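Nakus – Simulationsdaten der Robotik-AG, Schule Ormsby

README zum Datensatz, Stand Mai

Inhalt

Nakus ist der Simulationsdatensatz der Robotik-AG an der Schule Ormsby. Er enthält 1098 Episoden, in denen ein simulierter Roboterarm in eingerichteten Räumen Gegenstände greift und ablegt. Die Episoden wurden von Mitgliedern der AG per Fernsteuerung am Rechner eingespielt. Wir haben damit unser Modell für den Schülerwettbewerb Serberg trainiert und geben die Daten an andere Gruppen weiter, die dort antreten wollen.

Echte Roboterdaten sind nicht enthalten. Wer Bilder aus der Werkstatt sucht, findet sie im Ordner Oltska, der eine eigene README hat und ein anderes Format verwendet.

Aufbau der Ordner

episoden/ – eine Datei pro Episode, fortlaufend nummeriert ab 0001
raeume/ – die 6 Raumvorlagen mit Möbeln, Wandfarben und Lichteinstellungen
aufgaben.csv – Aufgabentext, Raum und Kürzel der steuernden Person
ausschluss.txt – Nummern der Episoden, die wir beim Training weglassen
werkzeuge/ – Skripte zum Abspielen und Umrechnen

Jede Episode enthält die Gelenkwinkel, den Zustand des Greifers, den Aufgabentext und 2 Bildströme. Der erste kommt von einer festen Kamera im Raum, der zweite von einer Kamera am Handgelenk. Gespeichert wird mit 10 Bildern pro Sekunde. Gelenkwinkel sind in Radiant angegeben, der Greifer als Wert zwischen 0 (offen) und 1 (geschlossen). Die Zeitstempel beginnen in jeder Episode bei null.

Räume und Kameras

Die Raumvorlagen unterscheiden sich in Wandfarbe, Boden, Möbeln und Lichtrichtung. Die Gegenstände werden beim Start jeder Episode neu verteilt, die Position des Arms bleibt innerhalb eines Raums gleich. Die feste Kamera wird dagegen bei jedem Start neu gesetzt, in einem Bereich, den wir in der Raumvorlage eingetragen haben. Ein Teil der Ansichten ist deshalb stark verdeckt. In der rot gestrichenen Vorlage mit dem hellen Holztisch kann der Arm so vor der Kamera stehen, dass vom Greifer kaum etwas übrig bleibt und vom Tisch nur die Ränder zu sehen sind.

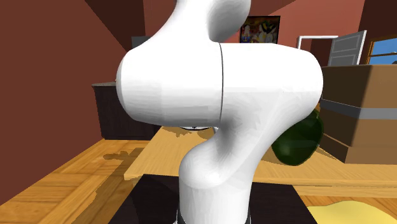
Corey Halliday schrieb uns dazu, man solle solche Ansichten auf keinen Fall löschen: Ein Modell, das nur freie Sicht kennt, greife im Wettbewerb daneben, sobald sich der eigene Arm vor das Ziel schiebt. Besser sei es, beide Kameras gemeinsam zu verwenden und die verdeckten Episoden zu kennzeichnen.

Das haben wir übernommen. In aufgaben.csv gibt es seitdem die Spalte verdeckt mit den Werten ja, teilweise und nein. Eingetragen wird der Wert von Hand nach dem ersten Bild der festen Kamera. Später im Verlauf kann sich die Sicht ändern, das bildet die Spalte nicht ab. Bei Streitfällen haben wir teilweise eingetragen.

Aufgabentexte

Die Texte sind auf Deutsch und kurz gehalten, zum Beispiel »Lege das Tuch in den Karton«. Rechtschreibfehler aus der Eingabe haben wir stehen lassen. Manche Aufgaben kommen in mehreren Formulierungen vor, weil jede Person ihren Text selbst getippt hat. Wer eine einheitliche Fassung braucht, kann die Spalte text_kurz nehmen, dort steht nur Verb, Gegenstand und Ziel.

Abspielen

Das Skript werkzeuge/abspielen.py erwartet den Pfad zu einer Episode. Mit der Option --kamera hand wird der zweite Bildstrom gezeigt, ohne Angabe läuft der erste. Auf den alten Rechnern im Computerraum ruckelt die Wiedergabe, die Daten selbst sind davon nicht betroffen.

Bekannte Mängel

Der Greifer meldet manchmal geschlossen, obwohl er den Gegenstand nur streift. Im Training hat uns das vor allem bei runden Gegenständen gestört.

Runde Gegenstände rollen in der Simulation weiter, als sie sollten. Die Reibungswerte haben wir geschätzt und nicht gemessen.

Der Schatten des Arms wirkt auf hellen Flächen fleckig. Das liegt an den niedrigen Renderqualitätsstufen, mit denen wir arbeiten mussten.

In den ersten Episoden fehlt das Kürzel der steuernden Person. Nachtragen ließ es sich nicht mehr.

Aufteilung

Die Aufteilung in Training und Test steht als Spalte in aufgaben.csv. Ein Raum kommt ausschließlich im Test vor. Bitte nicht neu mischen, sonst sind die Ergebnisse nicht mit unseren vergleichbar.

Nutzung

Frei für Unterricht, AGs und Wettbewerbe. Bei Veröffentlichungen bitte »Nakus, Robotik-AG Ormsby« angeben. Fehler in einzelnen Episoden bitte mit Nummer und Zeitpunkt in der Episode melden, wir tragen sie in ausschluss.txt nach.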